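Support reference: Hanger-to-basket collection, left and right hand units
Opened by: Agustina Alarcón, Data Collection Office
Assigned to: Horacio Yáñez, Equipment Support
Site: Dollarville
Date opened: 2/13/18
Status: Open, awaiting confirmation from site

Summary of the problem

The site reports that uploaded examples for the hanger task are being refused by the checking stage on the Kasine server. Of the last batch of 70 examples, more than 10 were returned with the message "start of episode not found". The remainder were accepted. Operators were not told of the refusals until the following batch had been started.

Steps taken by site before contacting Support

The operator, Facundo Bustos, restarted both hand units and repeated the task with the same settings. The message was returned again. The memory cards were exchanged between the left and right units, with no change. The cards have since been returned to their original units and should remain there.

First response (H. Yáñez)

The message is issued when the checking stage cannot find a period of stillness at the beginning of a recording. The task sheet requires both hand units to be held still, jaws open, for 5 seconds before the first movement. Please confirm which edition of the task sheet is in use at Dollarville. The edition issued in May did not contain this instruction and must be withdrawn.

Reply from site (A. Alarcón)

The May edition was still on the wall beside the table. It has been taken down. Mr Bustos recorded 5 further examples with the required pause and all were accepted. However, Eulalia Troncoso, who reviews the recordings, asks whether the refused examples can be recovered, as the hanger work itself was carried out properly.

Second response (H. Yáñez)

Recovery may be possible where the jaws are open and the table can be seen clearly before the first grasp. Please send one view with hangers on the table and one with the space between the jaws clear, both from the hand units, so that the checking limits can be compared.

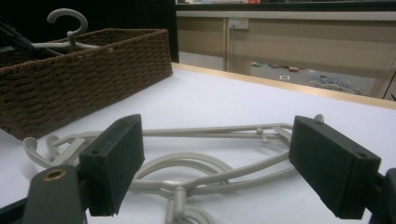
Hangers on the table, between the finger pads.
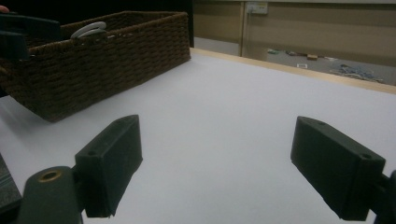 The checking limits have been passed to Hipólito Aravena, who maintains the Vida import tool. Until he replies, the site is asked not to delete any refused recording and not to rename the folders. New examples may be collected under the current task sheet.

Outstanding

Site to confirm that the clocks on both units agree.
Support to advise whether refused examples will be checked again or recorded afresh.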